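Wekari Countertop Egg Dye Station: Review After Two Easters

The Wekari is a six-well heated dye tray for coloring eggs at home. I bought mine from Brosstead at full price and have used it for two Easters and one church egg sale. These notes cover setup, color, cleanup, and how it compares with the Hosoda kit we used before.

What is in the box

One base unit with a heating plate, six removable wells with lids, two wire dippers, a drying rack with 13 pegs, and a power cord that is too short. There is no dye. The manual says any food-safe dye will work, and I have had no trouble with grocery store tablets, liquid food coloring, or the Fidosside powder packs. The rack count is a poor match for eggs sold by the dozen, though the extra peg is handy when an egg has to be dipped again.

Setup

Fill each well to the line with water, add one tablespoon of white vinegar, stir in the dye, and close the lid. The plate takes 7 minutes to bring all six wells up to temperature. The light on the front goes from red to green when it is ready. The corner wells lag behind the middle ones, and the green light appears to go by the middle. I wait a little longer before using the corners.
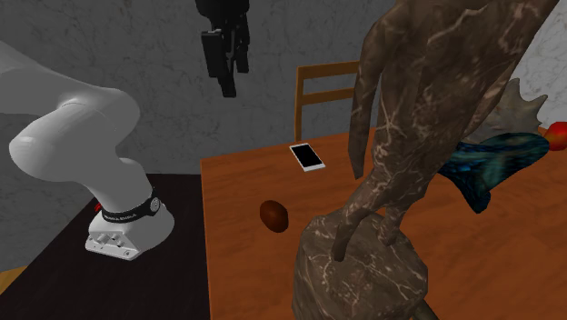

Color is where the Wekari earns its price. Warm dye takes faster and more evenly than dye that has been cooling in a coffee mug, and the sixth egg out of a well looks much like the first. Blue and green are excellent. Red is still red dye on an eggshell, meaning a strong pink unless the egg sits for a long time. Yellow is weak in any kit I have tried. Brown eggs give deep, muddy colors that my wife prefers and my children do not. The plain black and white of the robot arm is the one combination you cannot get out of these wells, as I have never found a black food dye that did not dry to a dark purple with patches. For true black, paint the shell and keep that egg for display. White is simple: leave the egg alone.

The wells are deep enough to cover a large egg. Jumbo eggs stick out at the top and have to be turned, which leaves a faint line. If you buy jumbo, add water past the fill line and leave the lid off.

Dippers

The dippers are the weakest part. The wire loop is too wide for a medium egg, and the handle is short enough that small hands end up near the dye. I squeezed both loops slightly with pliers. That fixed the first problem. For the second, we use an old slotted spoon with a long handle and let the children argue over whose turn it is.

Half-and-half eggs can be done by hooking the dipper over the rim of the well. The notch that should hold it is shallow, and the dipper slides if the table is bumped.

Drying

The rack holds eggs on plastic pegs with small tips. Marks are hard to see, which was not the case with the flat cardboard tray in the Hosoda kit. Put a towel underneath. The drip tray catches most of the dye but overflows at one corner when the rack is full.

Cleanup

Wells go in the top rack of the dishwasher. Mine have a permanent green tint that does not rub off on anything. The base cannot be put in water and has a seam around the heating plate that collects vinegar and dye. A cotton swab gets into it. Clean it the same night, before it dries.

Compared with the Hosoda

The Hosoda is six cups and a tray. It costs far less, stores flat, and gives good results for a single dozen. For that amount I would still use it. The Wekari makes sense at four dozen or more, where cold dye begins to slow things down. For the egg sale, Kavinda Weerakoon and I ran two units side by side and finished before lunch. The year before, with cups, we were still dipping at 4 p.m.

Storage

The box is large and the unit is used once a year. Mine sits on the shelf with the Christmas lights, and in December it gets moved twice.

Rating: four out of five. I took one off for the dippers and the cord.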